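Print this item | E-mail this item

The Casier folding page is back, and we've started with cloths

25 February 2025

I promised before Christmas that the folding page would come back if enough of you wanted it, and 373 of you wrote in, so back it comes! First up is the plain square cloth, the sort that lives in a heap under everybody's sink, and how to get it into a long thin strip that'll sit in a drawer without sliding about.

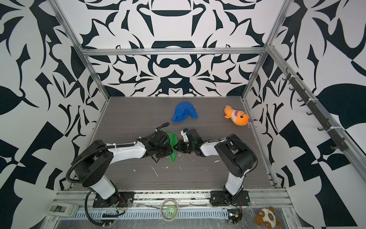
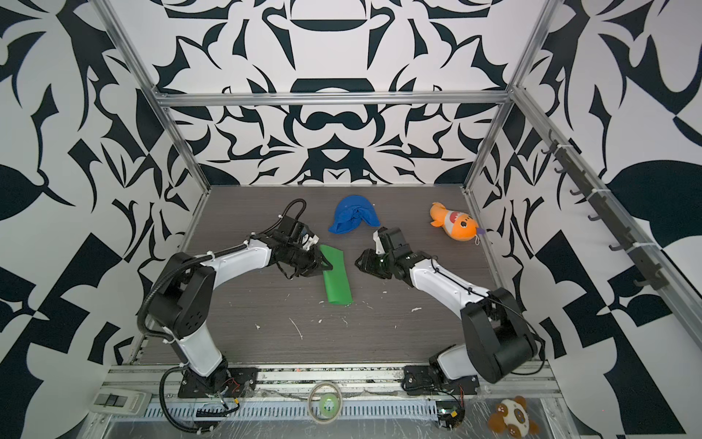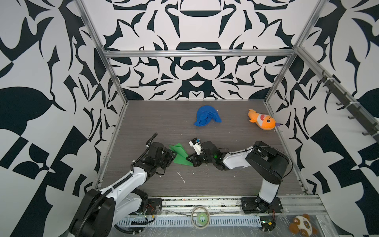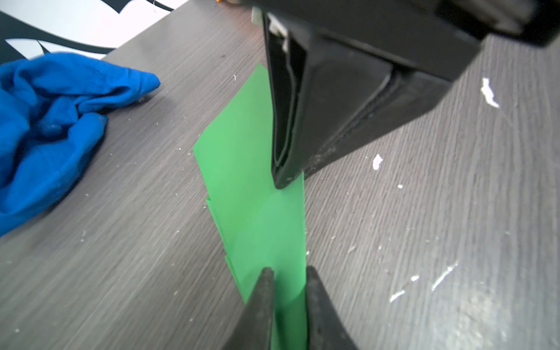
Dark wood grain underneath and bold black and white behind, in all four.

Herkisside Home News, issue 100, page 4

I do love that wall pattern, by the way. All those curling leaves and hooks, and the back wall is a mirror image down the middle with what look like arches, or bowls, depending how long you've been staring. I had a roller blind in something similar years ago and the whole family voted it down. Next to a plain dark top it looks terrific, and it makes the green stand out beautifully (I'd have gone for green as well, given the choice).

Anyway, the strip. Lots of you asked why Casier keep going on about strips when we all grew up folding things into squares. Squares stack, and then you want the one at the bottom and the pile comes with it. Strips go side by side. You open the drawer, you see every colour at once, you take one and leave the rest standing there. I went over to strips last July in the utility room at Mapplebeck and I haven't gone back, although my tea towels are still in squares and I'm not ready to discuss it.

Start with the cloth flat and bring one long side over. Press along the fold. Then bring it over again, same direction, and press again, and carry on until it's as narrow as you like. Mine usually ends up with the layers stepped a bit along one side, little jagged offsets where each fold hasn't landed quite on the one before, and the green sheet in the last picture has a stepped side too, which cheered me up no end. You can fuss over that if you want to. I leave it.

It does help to have something holding each end while you press. On your own, a tin of beans does for the far end, or a heavy mug. With 2 of you it's quicker, as long as you agree beforehand which way you're folding, and please learn from the Mapplebeck tablecloth business and say it out loud.

The blue cloth is still in its crumple further back, and I feel a great deal of sympathy for it. That's my airing cupboard to the life. Several readers from the Waltwood end have asked whether you need to iron first, and Casier's answer is no, a good shake and a smooth over with your palms is plenty for cloths. Napkins are a different matter and they'll get a page of their own.

And I have to mention the orange fish! White face, orange on it, mouth wide open with a row of small teeth. I'm told by my niece that soft toys ought to have a folding page too. They don't fold, I said, and she said neither do fitted sheets. So I've put toys down for a storage page later in the year, and if you've found a good way of keeping them off the floor that isn't a net in the corner of the ceiling, please write in. We had the net. It came down on the cat.

While you're at it, have a look at the black hooks running along the right-hand side in the first and third pictures. I've been after a long row like that for the back of the pantry door, for oven gloves and the dustpan, and all the ones I've found have had five hooks and a motto on them.

A few bits of news to finish. The Waltwood shop is taking orders again for the drawer dividers, which sold out before half of us had measured our drawers. The printed folding cards should be at the Herkisside library desk soon, free, one per household please. And the swap box at Mapplebeck is open for cloths and tea towels only, clean ones, no bath mats, whatever anyone may have told you about last time.

Next issue is pillowcases. Send me your muddles.

Print this item | E-mail this item

Contact us | © 2025 Herkisside Home News | Back to top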